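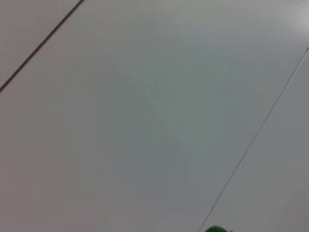
Réka Hajdu wrote under my last post that I should stop scrubbing and start with the joins, as pale grey shows every crumb that gets into a gap and wiping over the top only pushes more in. Old toothbrush, dry, go along the line, then hoover, then a cloth. In that order. She's right and I've been doing it backwards since May.

So, table day. Quick one as I've got to be out by half four.

For anyone new, the big work table in the back room is several flat tops pushed up against each other. Same pale grey all over, or it was sold as the same. The Estar ones came first, then I ran short and got a Rolline top from Laden, and I swore they matched in the shop. They sort of do. In the morning you can't tell them apart and by teatime one's gone a bit beige and the other's a bit blue. I've stopped minding. Mostly.

The gaps are what get me. One's always wider than the others, you push that one shut and the next opens up. Everything goes down there. Thread, pencil shavings, flour when I've been daft enough to roll pastry in there, and pins, which I then find with my forearm. I dug out a bus ticket last time.

What I did today:

Cleared the lot off onto the bed. Took longer than the cleaning, as usual. Half of it isn't going back, there's a box of zips I've carried through two house moves and never opened.

Toothbrush along the joins. Dry, like Réka said. Horrible amount of stuff came up. Hoover with the thin nozzle straight after, before I could knock it about again.

Then warm water, tiny bit of washing up liquid, cloth wrung out properly. Not a soaking cloth!! I did that once and water sat in the join and the edge went puffy underneath. It's gone down since but I can still feel it if I run my thumb along.

Dried it with a tea towel. You have to, on this finish. Leave it to dry by itself and you get smears that only show when the sun comes in sideways, and then you can't see anything else.

Total 15 minutes once it was cleared. I'd been putting it off for weeks.

Now the gaps themselves. Options so far. Mum says masking tape on the underside, which I tried and it dropped off in the heat. Szekeres do a metal strip that bridges two tops from below, four screws each side, and I nearly ordered it but the long one is 86 cm and I need 89. Of course I do. I could put two short ones in but then I'm paying double and drilling twice as many holes in tops I might want to move round again at Christmas. Someone else suggested filling the joins with clear silicone and no, sorry, I'd never get them apart again and the cutting mat already catches on everything.

Might just clamp them. Two clamps under the back edge where I don't sit. Ugly but it's under the table so who's looking.

The other thing is whether to cover the whole lot with one big sheet of something. Wipeable cloth off the roll maybe. I had one as a kid on the kitchen table, with lemons on, and it went sticky and smelt of gravy. So not keen. Also I like the plain grey, fabric colours look right on it, and I can find a dropped needle on it in about ten seconds. On the old pine table I never could.

Put back so far: machine, lamp, the good scissors, tin of pins with the lid ON. The rest can stay on the bed untill tonight when I'll need to sleep in it and will be forced to decide.

Réka, if you're reading, does the toothbrush thing work on the kitchen worktop where it meets the tiles? There's a line behind the kettle I've been ignoring for a long time and I dont want to wreck the sealant.

Right, shoes, keys. Curtains post next, I've still got the hems to do.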